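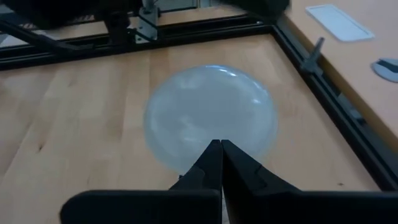

Research articles: Material culture and the home

3.2 The plate on the table before the meal

Our second theme concerns the short stretch of time in which a table has been laid but no food has reached it. We came to it by accident. In the July diaries, households were asked to write about eating, and a surprising number of them wrote about the minutes beforehand, often with more feeling than they gave to the meal. A plate on bare wood came up again and again, and it was spoken of as something with a look of its own. Figure 4 gives a good idea of what the diarists were trying to put into words: the glossy plate takes the light along its far rim in a string of bright spots, while the planks around it, pale tan and honey-coloured, show their grain. One Grarnora diarist called this "the plate waking up the table", and we have borrowed her phrase for the rest of this section.

Figure 4. Single round plate, empty, on a light wooden tabletop.

Of the 961 diaries returned, 932 were full enough to code. Taner Kahraman read the Husard set and Tadhg Ní Mhurchú the Ustora set, and they then swapped. Both readers had marked the same kind of passage without having agreed to look for it, which delighted us. The passages tend to be short. They mention the sound of the plate being put down, whether it sits flat, and how near it is to a knot or a seam in the wood. Several writers use such marks as guides and set the plate by them each evening. A man in Husard keeps his own place "two fingers from the dark knot" and says he would feel wrongly seated anywhere else. His daughter, who kept a separate diary, puts her plate wherever there is room.

We find this wonderful material, and it has been little used. Work on tableware has mostly followed Sotiropoulos in treating the plate as a carrier of food, so that its size, depth and rim are read as clues to what was eaten and how much. That approach has served the field well and we lean on it ourselves in section 2. It has less to offer on the plate that is holding nothing. Our diarists wrote warmly about rims in particular. A slightly raised rim was liked because it "gives the eye an edge" and because a thumb can find it in poor light. Very flat plates were described as slippery or cold, even by people who owned them and used them daily.

The tabletop matters just as much. Where a cloth or mat was used, the remarks on light almost disappear, and the writing turns to pattern and to washing. On bare wood the two surfaces are compared all the time: smooth against grained, cool colour against warm, a thing bought in a set against a thing with marks found nowhere else. Ustora households, many of whom eat at plank tables handed down within the family, wrote the longest passages of this kind. One runs to four pages and barely gets as far as the soup.

There are limits to what can be drawn from this. The diaries were kept in summer, when evening light comes in low, and a winter round might have produced far fewer remarks on shine. People who agree to write about their tables are also likely to be fond of them. We did try a small check by going back to the Ustora households with a single question, asking them to say what they noticed first on coming into the room. The answers were mixed, with the window and the smell of cooking well ahead of anything on the table. Even so, the plate was named often enough, and with such obvious pleasure, that we have kept it as a theme of its own and return to it in section 5, where children's accounts of laying the table are taken up.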